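Flodosix Wrist Camera Bracket Kit
Part no. 912

A bracket kit for adding a small camera to the wrist of a home-built arm. It was drawn up for the Nikum gripper, but it will go on other round wrist housings if you are happy to drill your own holes.

The bracket is supplied folded and painted black, with a set of screws and a cable tie base. You provide the camera, its lead and a 3 mm hex key. Fitting takes one evening in a shared workshop, less if your gripper is already off the arm. Check that the camera lead reaches through the full turn of the wrist before you tighten anything. 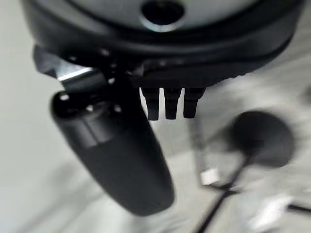 View from a camera at the wrist: black bracket and finger under the housing, cable and small white connector on the bench.

Expect the finger to look soft at close range. Set focus for the work, then lock the ring.

In the bag:
Bracket, black
Screws, 7
Cable tie bases, 2
Printed fitting sheet

Fits: Nikum gripper, Asness round wrist (drill to suit). Does not fit the Cù wrist.

Spare screws are sold separately. Orders placed before noon on Monday go out the same day. Unused kits can be returned in the original bag.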